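이 사이트는 서비스 개선과 방문 통계를 위해 쿠키를 사용합니다. 계속 이용하시면 쿠키 정책에 동의하는 것으로 간주됩니다. [동의] [설정]

빈 조작 시연 수집

빈 조작 시연 수집(bin manipulation demonstration collection)은 상자형 용기 안에 놓인 물체를 로봇 팔로 다루는 과정을 기록하여 모방학습용 예제로 축적하는 작업이다. 한 번의 기록 단위를 에피소드라 하며, 영상, 관절각, 그리퍼 개폐값, 작업 지시문이 같은 시간축에 저장된다.

개요

탁상 위에 물체를 바로 놓는 방식과 달리 빈을 쓰면 작업 영역이 벽으로 한정된다. 물체가 로봇의 도달 범위 밖으로 굴러 나가는 일이 줄어 초기화 시간이 짧아지지만, 벽과 모서리 부근에서는 손가락의 접근 각도가 제한된다. 경사면이 있는 빈에서는 물체가 바닥 쪽으로 미끄러지므로 초기 배치의 분포가 균일하지 않다.

물체 구성

물체는 형상과 재질이 겹치지 않게 고른다. 컵처럼 속이 빈 것, 고리나 손잡이가 있는 것, 투명한 것을 섞는 구성이 흔하다. 투명한 유리 용기는 깊이 센서의 측정값이 누락되기 쉬워 컬러 영상에 의존하는 정책의 비교 대상으로 자주 쓰인다. 알함(Alham) 목록은 물체 113종을 크기와 파지 부위에 따라 분류한다.

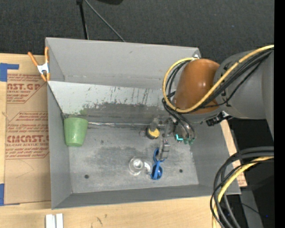 시연 입력에는 원격 조작과 직접 교시가 있다. 원격 조작은 사람의 손이 영상에 들어오지 않는 장점이 있으나 접촉력을 느끼기 어렵다. 직접 교시는 궤적이 매끄러운 대신 영상을 따로 재생하여 기록해야 한다. 손목에 케이블과 호스가 지나는 팔에서는 회전 범위를 소프트웨어로 제한하고, 제한값을 에피소드의 메타데이터에 남긴다.

고정 카메라의 외부 파라미터는 수집 묶음마다 다시 측정한다. 빈의 위치가 바뀌면 이전 묶음과 좌표가 어긋나므로 별도 묶음으로 처리한다.

품질 관리

실패한 파지도 삭제하지 않고 실패 표지를 붙여 보관하는 것이 일반적이다. 프레임 누락, 시각 동기 오차, 지시문과 대상 물체의 불일치가 주된 제외 사유이다. 에르나리(Ernari) 묶음은 3000개가 넘는 에피소드 중 337개를 이 기준으로 제외하였다. 지칼릭스(Jikalix) 형식에서는 제외된 에피소드의 번호를 재사용하지 않는다.

한계

같은 빈과 같은 조명에서 모은 예제로 학습한 정책은 배경의 흠집이나 반사에 과적합될 수 있다. 티코나(Ticona) 평가 절차는 학습에 쓰지 않은 빈에서 400회를 시행하고, 벽에 접한 물체의 성공률을 따로 보고하도록 규정한다.

분류: 로봇공학 | 모방학습 | 데이터 수집 | 파지

독자 의견 (3)

gripnote
직접 교시 쪽 설명이 너무 짧습니다. 재생 기록 때 물체를 원위치시키는 오차도 다뤄 주세요.

모래시계
외부 파라미터를 묶음마다 다시 재는 게 표준인가요? 저희는 2월부터 매일 아침에 한 번 잽니다.

bin_07
실패 표지를 단계별(접근, 파지, 이송)로 나누는 경우도 있으니 추가 바랍니다.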